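## 4. Charging the Drestlow for the first time

The Drestlow hand-crank power bank arrives with a little charge in it, enough to light one LED and raise your hopes. Charge it fully before you rely on it. You can do this from the wall or by hand, and we suggest trying the wall first.

### 4.1 Charging from the wall

1. Unfold the crank arm and check that it swings freely. Fold it back in. You won't need it for this part, but a bent arm is easier to exchange on day one.
2. Plug the short cable into the port marked IN. The port marked OUT looks the same and does nothing useful here.
3. Connect the other end to any ordinary USB phone charger.
4. Press the side button once. The LEDs blink in turn, then settle into a slow pulse.
5. Leave it alone until all the LEDs stay lit. From empty, this takes an evening.

**Note:** The pulse is slow on purpose. Early units from our Plenville workshop blinked quickly, and customers kept calling to ask what was wrong.

### 4.2 Charging by hand

1. Set the unit on a table with the rubber feet down, or hold it against your thigh if you're outdoors and have run out of tables.
2. Unfold the crank arm until it clicks.
3. Turn clockwise at a comfortable pace. The green light by the hinge comes on when you're going fast enough. If it turns amber, you're showing off. Slow down.
4. Keep going for 13 minutes to get enough power for a short phone call.
5. Change hands as needed. The arm can be moved to the other side by pulling out the steel pin and pushing it back in from the left.
6. Fold the arm away before you put the unit in a bag.

**Caution:** Don't turn the crank counterclockwise. It won't explode, but the clutch makes a noise you will remember, and the warranty doesn't cover it.

**Caution:** Don't attach a power drill to the crank. Normunds Kļaviņa, who designed the gearbox, has seen what comes back from people who did, and he would like it to stop.

### 4.3 Charging your phone

1. Connect your phone to the port marked OUT.
2. Press the side button twice. Your phone should show its charging symbol.
3. If nothing happens, press the button twice again, a bit quicker. It's looking for a double press, and some of us are leisurely.
4. When your phone has had enough, unplug it. The unit switches itself off after 39 seconds.

You can crank while a phone is connected, but the unit fills its own battery first and passes on what's left. On a nearly empty unit, what's left is mostly exercise.

### 4.4 Fitting the Pludonberg light

The clip-on light is sold separately – sorry – and draws its power through the two brass contacts on top of the unit.

1. Peel the clear film off the contacts. Most reports of a dead light end at this step.
2. Slide the light on from the back until it stops.
3. Press the lens to switch it on. Press again for the dimmer setting, and a third time for off.

If the light flickers, wipe the contacts with a dry cloth. Don't use sandpaper, however satisfying.

### 4.5 Looking after the battery

The battery is an Oravec cell, rated for 2,000 charges. To help it get there:

- Top it up every few months, even if the power hasn't gone out and you've begun to feel silly for buying it.
- Store it indoors. A glove compartment in August does not count as indoors.
- Keep both port covers shut when they're not in use.

**Note:** If all the LEDs flash together, the unit is showing error 507, meaning the cell is too hot or too cold to charge. Bring it somewhere you'd be comfortable yourself, wait an hour, and try again.
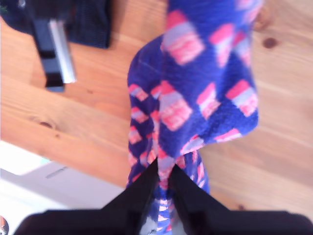 *Patterned fabric in a two-fingered gripper.*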